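Hilos > Política local > Storkeck

Hilo sobre el peaje del puente de Storkeck y por qué los dos partidos, que llevaban años defendiéndolo, ahora compiten por ver quién lo quita antes.

Lo escribo porque el pleno de presupuestos es este mes y he leído varias cosas que mezclan fechas y cifras.
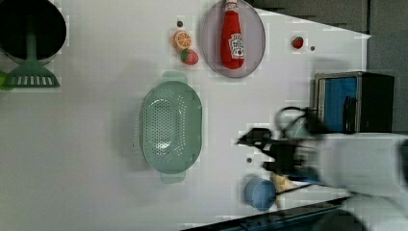
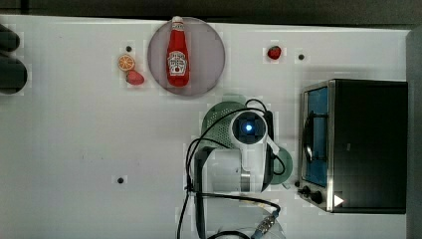

Mesa blanca con comida de juguete, en las dos fotos.

Primero, lo básico. El puente une Storkeck con la otra orilla, donde está Endness. El peaje se puso para pagar la obra. La obra se terminó de pagar y el peaje siguió, porque para entonces el dinero ya iba a otra cosa: el descuento del recibo del agua en Kollel.

Kollel es el barrio alto. Casi nadie de Kollel cruza el puente a diario. Trabajan en el centro o están jubilados. Para ellos el peaje es un ingreso: lo pagan los de Endness y les baja el agua.

Además Kollel vota. Vota mucho y durante décadas votó junto, unas veces a un partido y otras veces al otro, según quién prometiera con más fuerza no tocar el descuento.

De ahí viene la costumbre del acto en el mercado de Kollel. En cada campaña los dos candidatos a la alcaldía subían, saludaban en los puestos y decían lo mismo con distinto color de folleto: el peaje se queda.

En Endness también hay actos, pero eran por la tarde, con media lista y sin el candidato. Quien haya vivido allí se acordará.

La explicación que daban en las sedes era simple. Endness se abstenía y Kollel no. Proponer quitar el peaje te costaba votos seguros arriba y te daba votos dudosos al otro lado del río.

Eso fue verdad bastante tiempo. La última vez que alguien lo probó en serio, con una lista independiente que llevaba el peaje como único tema, sacó 799 votos en toda la ciudad. No le llegó para entrar en el pleno.

Aquel resultado se citó durante años como prueba de que el asunto estaba cerrado. Lo he visto citado en actas, en entrevistas de radio y en un folleto del propio ayuntamiento.

Lo que no se citaba es dónde estaban esos votos. Una parte estaba en Kollel. Pocos, repartidos, pero estaban. En las mesas del instituto viejo, que es donde votan las calles de abajo del barrio.

Las calles de abajo son las que más han cambiado. Se construyó, llegaron familias con hijos, y muchas de esas familias trabajan en el polígono de Lai. Para ir a Lai hay que pasar el puente.

O sea que hay gente en Kollel que paga el peaje dos veces al día y recibe el descuento del agua una vez por trimestre. Con los recibos delante, pierden dinero.

Los padres de esa misma gente, a tres calles, siguen ganando con el sistema. He oído esta discusión en más de una comida familiar, la mía incluida.

Las últimas municipales se decidieron por 700 votos. Ese dato sí lo recuerda todo el mundo. Menos gente ha mirado que la participación en Endness subió y que en las calles de abajo de Kollel el partido ganador sacó menos que la vez anterior.

Es decir, ganó perdiendo apoyo en el barrio que supuestamente le daba la alcaldía. Lo compensó al otro lado del río, con una candidata de distrito que habló del peaje en casi todos sus actos aunque el programa no lo mencionaba.

Desde entonces el lenguaje ha ido cambiando. Primero fue "estudiar una bonificación para trabajadores". Luego "revisar el modelo". En el último pleno ya se dijo "supresión gradual", y la oposición contestó que gradual era poco.

Es la misma oposición que tenía el mantenimiento del peaje en su programa anterior, página de hacienda, segundo párrafo. Lo digo sin ánimo de señalar, porque el gobierno lo tenía también, casi con las mismas palabras.

Hay quien lo presenta como un cambio de principios. No tengo forma de saber lo que piensa cada concejal. Sí puedo comparar las fechas de las declaraciones con las de los resultados por mesa, y encajan bastante bien.

También hay quien dice que Kollel ha "dejado de importar". No estoy de acuerdo. Kollel sigue teniendo más participación que cualquier otro barrio. Lo que pasa es que ya no vota como un bloque, y prometerle una sola cosa ha dejado de servir.

La asociación de comerciantes del mercado, que siempre defendió el peaje, esta vez no ha pedido el voto en ningún sentido. Sacaron una nota de dos párrafos pidiendo "claridad en la financiación". Para quien conozca a la asociación, eso es mucho.

En contra de quitarlo se ha presentado un escrito con 3,000 firmas. Es una cifra seria y no conviene despacharla. La mayoría de los firmantes con los que he podido hablar no defienden el peaje en sí. Preguntan qué pasa con el recibo del agua.

Y es una buena pregunta, porque de momento ningún partido la ha contestado con números. El gobierno habla de "reordenar partidas". La oposición habla de "eficiencia". Ninguna de las dos cosas es una partida.

Las opciones que yo veo en los papeles publicados son estas. Mantener el descuento y pagarlo con el fondo general, lo que obliga a recortar en otra parte. Limitarlo por renta. O dejarlo caducar junto con el peaje.

La segunda es la que recomendaba el informe técnico de intervención. Se presentó, se dio por recibido y no se ha votado nunca. Está colgado en la web municipal, en la sección de documentos anexos, mal escaneado pero legible.

Un detalle que se pierde siempre: el contrato de la empresa que gestiona las cabinas vence dentro de 11 meses. Si el pleno no decide antes, se prorroga solo. La prórroga está prevista en el contrato original y no necesita votación.

Por eso me fijaría menos en los discursos y más en si alguien presenta la moción para denunciar el contrato. Hay que avisar por escrito con antelación. Hasta hoy, 20 de enero de 2024, en el registro no consta nada.

Me preguntan por privado si esto se puede comparar con el debate de los autobuses. En parte. Allí también había un barrio que se daba por ganado. Pero la línea de autobús la pagaba todo el mundo, y aquí los que pagan viven en una orilla y los que reciben el descuento, en la otra.

Otra pregunta repetida: si los camiones de Lai pagan lo mismo que un turismo. No, pagan más, y tienen abono mensual. El abono no está disponible para particulares. Se pidió en su día y se rechazó por "dificultades de gestión".

Fuentes: actas de pleno, resultados por mesa de las dos últimas municipales, el informe de intervención y el pliego del contrato de las cabinas. Las conversaciones con firmantes son mías y no son una encuesta.

Corrección a un mensaje de más arriba: el recibo del agua en las calles de abajo es trimestral, pero en la parte alta todavía quedan fincas con contador comunitario y lo pagan con la cuota. El descuento se les aplica igual.

Cuando salga el orden del día del pleno lo cuelgo en este mismo hilo.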